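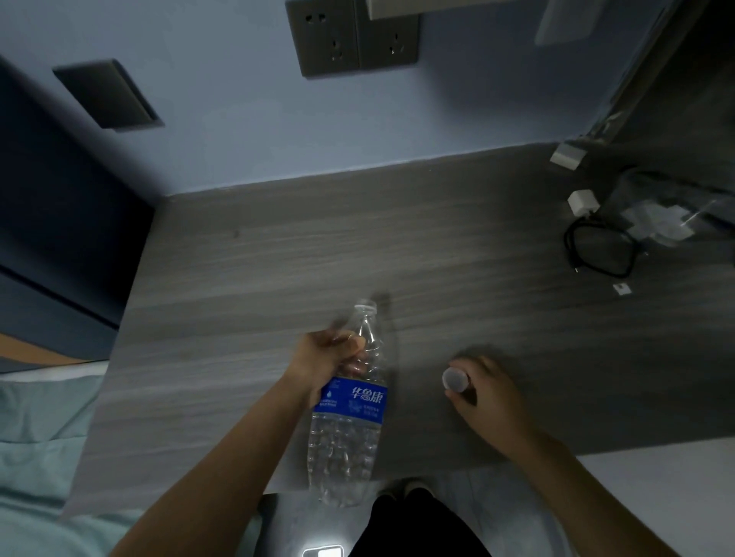
2023/5/22
報道関係各位
Dirnier工科専門学校

# 学生プロジェクト「Nenow」、ボトルキャップの着脱作業を対象とする動作データと評価手順書を公開

Dirnier工科専門学校(以下、本校)の学生プロジェクトNenowは、飲料用ボトルのキャップを取り外し、再び取り付ける一連の手作業を対象とした動作データ342件と、双腕ロボットによる再現性能を測るための評価手順書を公開しました。あわせて、10月に本校実習棟で開催する学生向け競技会「Cantero」の参加校の募集を開始します。競技会の課題には、今回公開した評価手順書がそのまま適用されます。

## 背景

Nenowは、本校制御システム科の課題研究から派生した学生プロジェクトです。発足当初は搬送台車の経路追従を扱っていましたが、昨年度の後期から、卓上での両手作業へ対象を移しました。現在は制御システム科と情報処理科の学生が参加し、機構、計測、学習、評価の各班に分かれて活動しています。

キャップの着脱は人にとって日常的な動作ですが、ロボットに実行させる場合には複数の技術要素が同時に関係します。片側の手は、薄い樹脂の胴部を変形させすぎない力で保持しなければなりません。もう片側の手は、小径のキャップを把持し、ねじの軸に沿って回転させながら、リードに応じて軸方向へ移動する必要があります。取り外しではねじ部が離れる瞬間に拘束条件が切り替わり、取り付けではねじ山の入口を探る動作が加わります。内容液が残っているボトルでは、傾きと液面の変化も保持側の手首にかかる負荷を変えます。

計測班が校内の既存教材を調べたところ、剛体の円筒やブロックを対象とする課題が中心で、把持によって形が変わる容器を両手で扱うものは見当たりませんでした。Nenowはこの点を課題研究の主題に設定し、人の作業の収集から実機での評価までを同じ定義に基づいて行う方針を採りました。

## 公開する動作データ

公開データは、作業者の視点に近い上方からの映像、作業区間を示す注釈、対象物の状態を示す注釈から構成されます。収録の単位は「試行」と呼び、キャップまたはボトルに手が触れた時点から、両手が対象物を離れた時点までを一試行と定義しました。

作業区間の注釈は、次の区分に従って付与しています。

- **接近**:手が対象物に向かって移動し、まだ接触していない区間
- **保持**:片側の手がボトルの胴部または首部を把持し、姿勢を維持する区間
- **離脱回転**:キャップを開方向に回転させる区間。握り替えを含む
- **分離**:キャップがねじ部を離れ、ボトルと独立に動く区間
- **仮置き**:キャップが机面に置かれている、または指で支えられたまま机面に接している区間
- **再嵌合**:キャップをねじ部に合わせ、閉方向に回転させる区間
- **解放**:指が対象物から離れる区間

区分のうち、注釈者の間で判断が分かれやすかったのは「分離」と「仮置き」の境界です。キャップが机面に接していても、指が把持を続けている場合があります。検討の結果、机面との接触を優先し、指の状態は別の属性として記録する方式に統一しました。この変更に伴い、初期に付与した注釈はすべて見直しています。

対象物の状態については、キャップの有無、ボトルの姿勢(直立、傾斜、横倒し)、内容液の有無、ラベルの有無を記録しました。内容液の量は映像から正確に読み取れない場合が多く、量の数値は付与していません。遮蔽によって判断できない属性には「不明」を設定し、前後の画像から推測して補うことは行っていません。

収録環境は一種類に固定せず、机面の模様、照明、周辺の物品の配置が異なる場所を含めました。机上に充電器やケーブルなど作業に関係しない物品がある試行も、除外の対象とはしていません。認識器が背景の特徴に過度に依存することを避ける目的によるものです。一方、作業区間の途中で手が長く画面外に出た試行と、対象物の識別が困難な試行は公開対象から外しました。

## データの取り扱い

収録は、計測班が作成した説明書に基づき、同意を得た参加者に対して行いました。映像に第三者の顔、氏名、画面上の通信内容などが判読できる形で含まれる場合は、該当箇所を加工するか、試行全体を非公開としています。加工の有無は各試行の管理表に記録されており、利用者は加工済みの試行を除いて学習や評価を行うことができます。

データは教育および研究の目的で利用できます。再配布にあたっては、管理表と利用条件書を分離せずに添付することを条件とします。製品の包装に表示された商標や文字は、それぞれの権利者に帰属します。これらの表示が映像に含まれることは、権利者と本プロジェクトとの間に提携関係があることを示すものではありません。

## 評価に用いる実機

実機評価には、本校の学生が設計した双腕実験機を使用します。各アームの先端には、機構班が開発した開閉式ハンド「Driltik」を装着しています。Driltikは、対向する2本の指を平行に開閉する構造で、指の内側に交換可能な樹脂パッドを備えます。

保持側のパッドは、胴部との接触面積を確保する目的で幅を広くとり、表面に浅い溝を設けました。回転側のパッドは幅が狭く、キャップ側面の細かな凹凸に食い込みすぎない硬さの材料を選定しています。指の開閉は位置指令で行い、駆動電流を接触の検出に利用します。専用の力覚センサーは指先に搭載していません。学生が校内の設備で修理と較正を完結できることを、設計上の要件とした結果です。

制御は、作業区間の推定と、区間ごとの動作生成とを分離した構成をとります。推定器は上方カメラの画像と関節角を入力とし、現在の区間を出力します。動作生成器は、区間に応じて目標姿勢と開閉量を決定します。離脱回転では、手首の可動範囲に達した時点で把持を解き、逆方向に戻して再び把持する握り替えを繰り返します。人の作業では、指先の送りだけで回転を続ける例が多く観察されました。平行開閉の指ではこの動きを再現できないため、Nenowは人の指の軌跡をそのまま写す方法をとらず、キャップとボトルの相対姿勢の変化を模倣の対象としています。

## 評価手順書の概要

評価手順書は、異なる機体で得られた結果を同じ条件で比較することを目的に作成しました。主な規定は次のとおりです。

### 対象物

市販の透明な樹脂製ボトルと、付属のねじ式キャップを使用します。未開封のボトルは用いません。封止リングの破断に必要な力は製品によって異なり、着脱の評価と切り分けられないと判断しました。内容液は水に限り、評価の前に審判が液量をそろえます。

### 初期配置

ボトルは机面に直立させ、キャップを緩く締めた状態から開始します。配置位置は、手順書に付属する配置表から審判が選択します。参加チームが開始前に位置を機体へ入力することは認めません。

### 課題と試行

課題は、取り外しと再嵌合の2種類です。取り外しでは、キャップを分離し、机面に仮置きした時点で完了とします。再嵌合では、仮置きされたキャップを把持し、ねじ部に取り付けた時点で完了とします。各課題について10回の試行を行い、試行の間に制御パラメーターを変更することはできません。

### 判定

完了の判定に加えて、水のこぼれ、胴部に残る変形、キャップの落下、斜め締めの有無を記録します。斜め締めは、ボトルを傾けたときに漏れが生じるかどうかで判断します。漏れが生じた試行は、外観上キャップが載っている場合でも完了とは扱いません。

### 失敗の分類

失敗した試行には、認識、到達、把持、回転、嵌合、その他のいずれかの原因区分を付与します。区分は審判が仮に付与し、チームが提出する動作記録と照合して確定します。照合しても原因を絞り込めない場合は「その他」とし、備考欄に経過を記載します。

## 校内評価で確認された課題

公開に先立ち、双腕実験機を用いて手順書の試験運用を行いました。現時点で公表できる性能値はありません。試験運用の途中でパッドの形状と判定基準を変更しており、変更前後の結果を合算できないことによります。性能値は、条件を固定した再評価の後に、技術報告書として公開する予定です。

試験運用では、次の事項が確認されました。

透明な胴部は背景の模様を透過して見せるため、木目調の机面では輪郭の推定が不安定になりました。ラベルが視野に入っている場合は、その上下端を手がかりとして胴部の軸を求めることができます。ただし、ラベルが保持側の指で隠れると、この手がかりは失われます。現在の推定器では、直前まで得られていた軸の向きを保持し、首部の検出結果で補正しています。

白色のキャップは、照明が直接当たる条件で上面が飽和し、側面との境界が検出できない例がありました。露光を下げると首部のねじ山が見えにくくなることから、単一の露光設定による解決は見送りました。仮置きの直前と直後で設定を切り替える方法を試験しています。

開口したボトルの保持では、把持力を上げると胴部がつぶれ、液面が首部に向かって上昇しました。溝のある部分と平滑な部分とでも変形の仕方が異なります。保持位置を首部に近づけると変形は抑えられますが、回転側の指との干渉が起こりやすくなります。両者の間隔をどのように決めるかは、機構班と学習班が引き続き検討します。

再嵌合では、ねじの入口を探る動作の途中でキャップが傾き、そのまま回転に移行する事例が見られました。対策として、閉方向に回す前に一度開方向へ回し、ねじ山の段差を検出する手順を組み込んでいます。段差の検出には駆動電流の変化を用いますが、手首の摩擦による変動との区別が十分ではありません。

## 競技会「Cantero」について

Canteroは、今回の評価手順書を用いて行う学生向けの競技会です。順位付けに加え、各チームの失敗区分と動作記録を参加校の間で共有することを開催の目的としています。

- **開催時期**:10月(日程は参加校に個別に通知)
- **会場**:Dirnier工科専門学校 実習棟
- **参加資格**:高等専門学校、専門学校、大学、高等学校に在籍する学生で構成されるチーム
- **参加費**:1チーム 3,000円(対象物と配置表の費用を含む)
- **使用機体**:自作機、市販機のいずれも可。双腕の構成を必須とし、机上に設置できること
- **提出物**:機体概要書、安全確認書、試行ごとの動作記録
- **申込方法**:本校ウェブサイトの専用フォームから申し込み

固定治具でボトルを保持する方式は認めません。ハンドの指先に対象物専用の部品を取り付けることは可能ですが、取り外しと再嵌合の間で交換することはできません。遠隔操縦による参加は、自律動作とは別の部門で受け付けます。両部門の結果を一つの順位表にまとめることはありません。

安全確認書では、非常停止の操作方法、可動範囲、電源を遮断したときのアームの挙動について記載を求めます。水を扱う課題であることから、電源装置と制御盤は机面より高い位置に置くか、飛沫を受けない覆いを設けてください。会場では事前の機体検査を実施し、検査に適合しない機体は当日の試行に参加できません。

機体を持参できない学校には、双腕実験機とDriltikを貸与する枠を設けます。貸与枠を利用するチームは、制御プログラムを事前に提出し、学生スタッフの立ち会いのもとで動作確認を行います。申し込みが枠を超えた場合は抽選とします。

## 授業での利用

本校では今年度から、制御システム科の実習科目で公開データと評価手順書を使用しています。受講生は、まず映像を再生しながら作業区間の注釈を付与し、公開済みの注釈との差を集計します。続いて、差が生じた箇所について定義文のどの語が解釈を分けたかを報告書にまとめます。実機を扱うのは、この報告書の提出後です。

注釈の演習には一般的な計算機で動作する閲覧ソフトウェアを用います。ソフトウェアと演習用の記入様式も、動作データとあわせて配布します。他校の授業で使用する場合、事前の申請は必要ありません。定義文の誤りや解釈に迷う表現を見つけた場合は、配布物に含まれる連絡票で計測班に通知してください。修正内容は変更履歴に記載します。

## 今後の予定

Nenowは、競技会までに評価手順書の改訂版を公開します。改訂版では、斜め締めの判定手順と、机面が濡れた場合の再開条件を詳しく規定します。競技会の申し込みを済ませたチームには、変更箇所を示した差分資料を送付します。

動作データについては、キャップの色と机面の色が近い条件、および左右の手の役割を入れ替えた条件を追加する計画です。追加分は既存の試行と別の版として管理し、公開済みの試行番号は変更しません。Driltikの機械図面と部品表は、パッドの固定方法の見直しが終わり次第、同じ配布ページに掲載します。

## 本件に関する問い合わせ先

Dirnier工科専門学校 広報室 Nenow担当
問い合わせは、本校ウェブサイトの報道関係者用フォームで受け付けます。実習棟での取材を希望する場合は、希望日と撮影機材の有無を記入してください。競技会の規定に関する質問は、広報室から評価班へ転送し、回答を参加校向けページに掲載します。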